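Workshop notebook, April
Berlow table, second top: marking and care

Started at 8.15. Room was at 19 degrees when I came in and it stayed there with the heater on low. The window at the yard end was left on the latch overnight again, so the sill was damp, but the table is well away from it and the top felt dry all over.

Picking up where the last entry stopped. The first Berlow top went back to bare wood after the ring trouble and is still leaning against the wall of the finishing room with a blanket over it. Everything below is about the second top. It had two coats of the Cieślak oil, a night between them, and a rub with a grey pad after the first. It is on its own legs now and has been since yesterday afternoon.

Levelling first. The floorboards run slightly downhill towards the door and every table we put on them rocks until it has been shimmed. I tried a slip of card under the door-side front leg, then two slips, then took one out again. One was right. I marked the leg position on the boards in pencil so that whoever moves the table can put it back without starting over. Please don't rub the pencil off when sweeping.

Top thickness checked at the corners with the calliper and it is 22 mm everywhere I could reach. The drawing says the same. The front edge has a very slight roughness near the middle, only noticeable if you run a thumb along it from left to right. I went over it with fine paper wrapped round a cork and wiped off the dust with a cloth. It will want a touch of oil along there when the trial is finished. I haven't done it yet, because fresh oil on one strip would muddle the results.

Trial set out as follows. One thing in the middle of the top, where people put whatever they are using, and the rest kept to the far side. The idea is to find out what a day's ordinary use does to the finish when things are set down, slid and picked up again. The first top was only ever tested with a wet glass left standing, and that told us about wet glasses and very little else.

Things to go on and off during the day:
- the white disc, centre of the table
- the small bottle, far edge
- the white container, far edge, next to the bottle
- a folded cloth, late on
- a mug of hot water, last of all, once the dry results are written down

The mug comes last for a reason learned the hard way with the first top. Once there is a pale ring you can't see anything else.

Timer: the kitchen one has lost its minute button, so it has to be set in seconds. 3600 gives the hour. Written on tape on the back of it now. Please leave the tape on.

First hour, disc left alone in the centre. No mark when lifted. Looked from low down against the window and from the standing side. Slid it towards the front edge and back again several times, pressing no harder than you would at a meal. There was a faint dull track when looked at sideways, gone after one pass with a dry cloth. I would call that a pass, but I want Bożena to look at it as well, as she has the better eye for sheen.

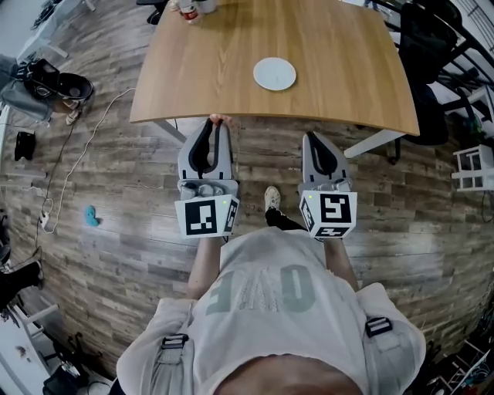 How long should an oiled top be left before anything is stood on it?

Three full days at ordinary room temperature for light things, and a week before anything hot or heavy. In a cold room double both. If the surface still smells strongly of oil when you put your nose to it, leave it longer.

The second top hasn't had its week, so the mug test is a harder test than a customer's table should ever face. I am going ahead with it because the answer is wanted, and if it marks we can sand and do it again while there is still oil in the tin.

Second hour. With the light coming across the top, the grain shows up a good warm honey colour, and I am happier with it than with the first one, which went orange. Same tin of oil, so the difference must be in the sanding. The first top was taken finer and the second was stopped sooner. Worth trying a third sample on an offcut, taken finer still, to see whether it goes further the same way. Cut one from the short end of the waste and write the grit on the back before it gets lost in the box with all the others.

Far edge. The small bottle with the red and white label sits very near the back and I found myself leaning right over the table to get at it. For somebody short it would be out of reach from the front. That is a point about the width of the table and has nothing to do with the finish, but I have written it down because Drosdale asked us about reach when they came to see the drawings. They want to seat people on both long sides. With two people facing each other the far edge is somebody else's near edge, so it may not matter. On its own against a wall it would matter a good deal.

The white container is easier to move about, as you can bring it forwards without thinking. I lifted the bottle and the container and wiped under both. No marks under either of them. The cloth came away clean.

30 minutes for lunch, everything left as it was.

After lunch, folded cloth. Damp, wrung out hard, folded in four and set on the right-hand side. Left for the hour. There was a slightly darker patch when it came off, square, with a sharp edge where the fold had been. It had faded to almost nothing by the time I had washed up. The grain was a little raised inside the patch and not outside it. This is the first real result of the day. A damp dishcloth left on the table is a common enough thing in any kitchen and I think the care sheet should say so plainly. At the moment it talks about hot pans and red wine and doesn't mention cloths at all.

Mug of hot water, left-hand side, straight on the wood. Ten minutes. A ring, pale, complete on one side and broken on the other where the foot of the mug isn't flat. Rubbed it with a warm cloth and it got fainter but it is still there as I write. I'll look at it tomorrow before touching it again. With the first top the ring never shifted at all, so this is better, and the shorter sanding may be the cause of that as well. One table each way proves nothing much.

One more small thing. The underside of the top had no oil on it. I checked by putting a drop of water there and it went straight in. Both faces ought to be done or the top will cup sooner or later, more so in a heated room. Turn it over tomorrow on blankets and give the underside one coat. It needn't be pretty.

To do
- underside, one coat
- touch up the front edge after the trial
- offcut sanded finer, same oil, label it
- try the mug again when the week is up
- rewrite the care sheet, cloths before wine
- ask Curnano for the price of the felt pads in the larger size, the small ones fall off the legs
- order card for shims, or cut up the old calendar

Swept up and put the used oily rags outside, spread flat on the wall to dry. Please never ball them up in the bin. There was one in there this morning.

Finished 4.40.

Comments (4)

Bożena Pawlak
Looked at the sliding track from the window side and I can't find it. The ring I can find easily. I would try a bit of oil on a pad there before you sand anything.

Marking bench
The rag was mine, sorry. Won't do it again.

Bożena Pawlak
Also the care sheet lives in two places and the one on the wall is the old one. Take that down when you do the new one.

R.
If the table is going against a wall could the top be made narrower? The legs would only need to come in a little and we have the shorter rails left over from the first lot.

Shared 3 times

Contact the workshop | Notebook index | Back to top
© Berlow workshop notebook. Please ask before copying.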